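Print this page | E-mail this to a friend

4. Building the hand-held grippers

4.1 Why we ended up with two

I should say up front that the first plan had only one gripper in it. Craig Yule and I had the idea in May, over the big bench at the Wiststead workshop, that a single hand-held gripper would get us all the recordings we needed to teach Vrabec (our arm) to pick up small things and put them in a tray. Then we tried to open a jar with it. You can guess how that went! One gripper holds the jar very nicely and the lid stays exactly where it is.

So we built a second one, and nearly everything in this section comes out of that decision. Two grippers means two cables, two markers to track and twice as many screws to drop on the floor. It also means the software has to know which hand is which, and I spent a lot more evenings on that than I did on the mechanics.

The basic idea is simple enough. You wear the head camera, you pick up a gripper in each hand, and you do the job yourself, at your own speed. The camera sees the marker cube on each gripper, and from the pattern on the cube we work out where the gripper is and which way it's turned. Vrabec never has to be switched on while we record, and that's a real plus in a shared shop where somebody always wants the outlet.

4.2 Cubes, cables and straps

We started with one flat marker on the top of each gripper. It worked fine as long as I kept my wrists level, so it worked fine for setting down cups and for very little else. As soon as I tipped my hand to reach into something, the marker turned edge-on and the tracker lost it. Effie Carnegie suggested a cube, with a different pattern on each face, and printed the first pair that same night. With a cube there's nearly always at least one face the camera can read, and often it gets two, which steadies the angle a lot.

Where the cube sits matters more than I expected. Ours went through three positions. Too far forward and it bumps into whatever you're reaching for. Too far back and your own knuckles cover it. The third spot was a compromise, and I still knock it on door frames.

The cables were the other headache. Our first batch was too short, so every time I reached for the far end of the bench I got a little tug, and I'd pull my arm back without noticing. That showed up in the data as a funny hitch right before each grasp, and Vrabec would have learned it faithfully. We swapped in longer ones and ran them back along the arms toward the body. I also wanted everything carried on shoulder straps, so that the weight wasn't hanging off my wrists by the end of a session (the buckles took some adjusting, and if you share the straps between a tall person and a short one you'll be adjusting them forever). 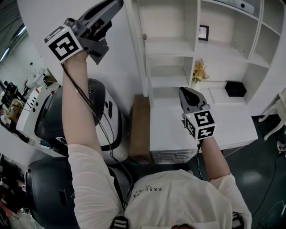

Figure 3. Wearer's view with both grippers held out and the marker cubes in sight of the head camera.

The pose in Figure 3 is close to the one we use at the start of every recording. Both arms go out, both cubes face the camera, and you hold still while the software finds them and sorts out left from right. I skipped this for the first week, thinking I was saving time, and had to throw out most of what I'd recorded — the tracker would happily swap my hands halfway through a task and carry on as if that was perfectly normal.

Reaching with one arm higher than the other is worth practicing too. The high hand can drift out of the top of the view before you realize it, especially if you're looking down at the low one. Craig kept doing this. His fix was to move his whole head and not only his eyes, and after a day or so it came naturally to him. It made his neck sore, so we kept his sessions short.

Loose sleeves turned out to be fine, by the way. I'd worried about fabric sliding down over the cubes, but they sit far enough forward of the wrist that it hasn't been a problem for me.

4.3 What we recorded

We went for plain jobs from around the shop: putting caps on pens, sorting washers, opening jars, folding a rag. In the end we had 312 recordings and kept 200 of them. Most of the ones we dropped had a cube out of view for too long in the middle, and the rest were me getting distracted and wandering off to talk to somebody.

Lighting caused fewer problems than people had warned us about. Glare on a shiny marker can wipe out the pattern completely, so Effie reprinted ours on matte paper and we had no more trouble. A cube with a dented corner is a bigger nuisance. One fall onto concrete was enough to throw the angle off, and I didn't catch it until the jaws in the replay were closing well to the side of the jar.

If I were starting over I'd make the grips a bit fatter. Long sessions are hard on the fingers, and a tired hand closes the jaws in a mushy sort of way that doesn't look at all like a fresh one. We capped each session at four tasks and then traded places, and the recordings got noticeably cleaner.

Part files for the grips and the cube mounts are in the Wistska folder, with the screw sizes written on the drawings. Section 5 covers the training and Vrabec's first tries at the washers.

Reader comments (3)

Jarmila Slanina
Did you try putting the same patterns on both cubes? I'm building something similar in my garage and I only have one set printed.

Daithí Heffernan
Jarmila, I tried that on mine and it was misery. Print the second set. The tracker can't tell left from right otherwise and you'll lose a weekend to it, like I did.

Čestmír Vaněk
Great write-up! I'd love to know how you fasten the cables at the elbow. Mine keep creeping down and catching on the bench vise. Also, +1 for fatter grips — I wrapped mine in bicycle bar tape and it helped a lot.

Contact the authors | Copyright 2021 Wiststead Workshop | Back to top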